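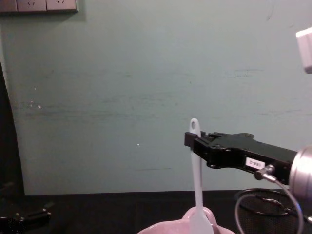 What should you check first when a gripper loses its hold in the middle of a task?

Check the cable and its connector before you touch the software. In the case we talk about here, the fault was in the connector, and the team lost many working days because they looked at the grip force settings first.

The case comes from the kitchen task group at Wemora, in Bornusum. I spoke with the engineer who is responsible for the test cell. She asked me to leave her name out, and I agreed.

The fault appeared in November. The arm had to hold a spatula upright over a bowl and stir. In some runs the fingers opened by themselves for a short moment, then closed again. "The spatula turned in the fingers, or it fell into the bowl," she said. "When it fell, we saw it. When it only turned a little, we did not see it, and this was worse for us, for the data was already saved as good."

I asked why it took so long to find the reason. She was open about it. The first idea was that the handle was too smooth and too thin. They raised the grip force, and for two days there were fewer errors, so everybody believed the problem was solved. Then it came back. "I wrote in the log that it was closed. I had to go back and write that it was not closed. I did not enjoy this."

The control software is called Huvance, and it keeps a message each time the gripper does not answer. The group had 2,891 recorded runs from the period. In 1,963 of them there was no such message at all. In the others there was at least one, often very short. Before this, the messages had been treated as noise from the network.

"A colleague put the messages next to the arm position," she told me. "Almost all of them came when the wrist was turned far to one side. After this we understood it in ten minutes." At that angle the cable under the gripper was pulled tight. The screws of the connector were not fully tightened, and the contact was lost for a moment.

But a lost contact should not open the fingers. This is the part she calls the real safety matter. When the connection came back, the gripper started again from its default state, and the default state was open. With a spatula the damage is small. The same cell was planned for work with glass jars, and she stopped that plan on the same day.

Three things were changed. The default state is now "hold the last position." The cable has a longer loop, and the connector screws are checked at the start of each shift. If there is no answer from the gripper, the arm stops and a person must release it.

The third change was not popular. At first the arm stopped 5 times on a normal day, and people complained. "They said the old way was faster. Yes, it was faster. It also opened the hand when it wanted."

I asked if the supplier, Ong, had been informed. She said that a report was sent together with the log files, and that the supplier answered with a new start-up file. Her group tested it for 10 days before they put it on the second arm.

The runs with messages were not deleted. They are kept in a separate folder, and she is now going through them by hand when she has a free afternoon. She has not finished yet.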